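SUVOV LAUNCHES BITE, A DENTAL PLAN FOR PEOPLE WHO MEAN TO FLOSS

Sukton, July 2021 — Suvov today opened enrollment for Bite, a dental plan built on the radical idea that customers sometimes lie to their hygienist.

The company surveyed 1,217 adults in February. Asked how often they floss, most said "daily." Asked again, with a reminder that the survey was anonymous, 35 percent changed their answer.

"We were impressed by the other 65," said Girish Katiyar, head of Bite. "Either they floss, or they are very committed."

Bite covers two cleanings a year, fillings, and one emergency visit for whatever you did with your teeth instead of finding the scissors. Members pay $200 a year, or $160 if they sign up through an employer.

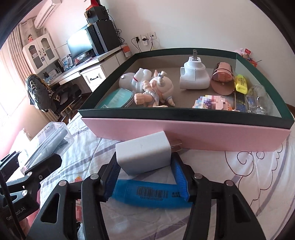
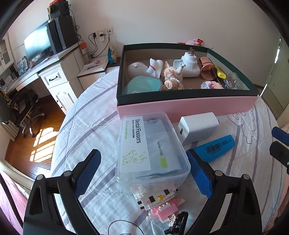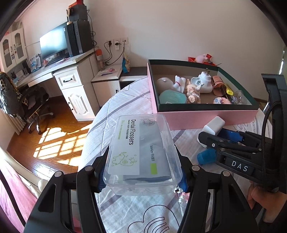
Dental flossers in their clear box (second and third photos).

The plan has no waiting period and no lectures. Dentists in the network have agreed to skip the question about flossing at the first visit — a clause that took longer to negotiate than the fees.

"I asked for it in writing," said Dzintra Liepiņa, who manages the dentist network. "Several of them wanted to keep the sigh."

Bite is open to residents of Sukton and Trostum. Enrollment forms are available at any Suvov office.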